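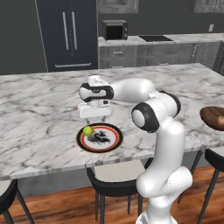

Ticket 74: Arm stops above target, kitchen sim
Project: Tarka (shared workshop build, Ondholm)
Opened: November 28, 2020
Status: open, workaround in place

Problem
The arm moves to the pre-grasp pose and holds there. The descend command is accepted but the joints don't move. No error in the console. It started after we updated the Koltumow planner on the workshop PC. The old build ran the same task file fine.

Tried so far
- Restarted the sim and reloaded the kitchen. Same result.
- Swapped the target from the ball on the plate to the round object in the wooden bowl. Same result.
- Turned off collision checking for the gripper only. The arm descends, but the fingers go into the countertop.
- Lowered the physics rate from 1,000 Hz to 330 Hz. No change, put it back.
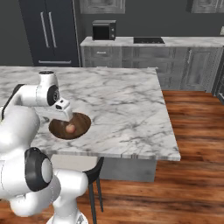
Gripper above the bowl, island counter.

Log notes
With planner logging set to verbose, every descend request comes back with an empty path and a success code. The Bagheri bridge script only reads the code, so it goes on to the next step and waits for joints that were never told to move.

The collision padding in the new config is 2 cm. The old file had none. I set it to zero and the descend worked on both targets.

Workaround
Set padding to zero in the planner config and restart the bridge. Don't copy this file to the real arm.

Still to do
Make the bridge treat an empty path as a failure. Find a padding value that clears the bowl rim. Leave the ticket open until both are done, probably December.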